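Last updated: January 4, 2014

Wooden Worktops to Stay in Service at Sachdeva Hall

The Grukora Technical Institute will keep and maintain the wooden worktops in Sachdeva Hall under a new care plan that takes effect with the start of the spring term. The plan follows a building-wide furniture review and replaces an earlier proposal to change all work surfaces in the hall to laminate.

The review covered 127 work surfaces in the teaching and project rooms of Sachdeva Hall and the adjoining Clirnila Wing. Each was checked for level, for splits and open joints, and for the condition of its finish. Most of the wooden tops were found fit for continued use. Six will be withdrawn and cut down for shelving in the ground-floor store.

Cracks and dark streaks were the most common entries in the review. Under the care plan, a crack that does not catch a cloth drawn across it will be recorded and left alone. A crack that does catch will be cleaned out, filled and leveled before the top is varnished again. Knots and old stains will be treated as part of the wood and will not be sanded out, as repeated sanding has already thinned several of the older tops.

Refinishing will be carried out by Zomesance, a Grukora woodworking firm that has held the Institute's furniture repair contract since July. The firm will work through the building one room at a time. Users will be told in advance when their room is scheduled and are asked to clear shelves and floor space within reach of the worktop. A newly varnished top may not be used until the tag has been removed by the firm.

Room 202 is first on the schedule. Its long wooden top keeps its place in the room, and no change to the layout is planned. Several users of the room commented during the review that glare from the overhead lights made small parts difficult to see on a glossy surface. The Institute has asked Zomesance to prepare sample boards in gloss and satin varnish, and these will be available for viewing in the Clirnila Wing entrance hall before a finish is chosen for the remaining rooms.

A sum of $1000 has been set aside for cleaning supplies and protective mats. Users are reminded that solvents, abrasive pads and adhesive tape should not be used on varnished wood. Spills should be wiped up at once with a soft cloth, and any new damage should be reported to the furniture desk with the room number.

3 comments | Shared 11 times

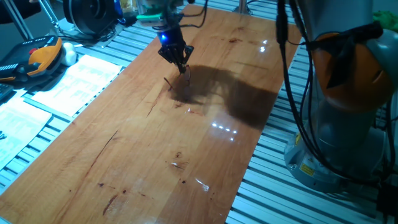 Grukora Technical Institute | Department of Buildings and Furnishings

The varnished top shown has a thin dark crack running diagonally through its left half and a dark knot-like mark near the lower center. Copies of the care plan are available from the furniture desk on request.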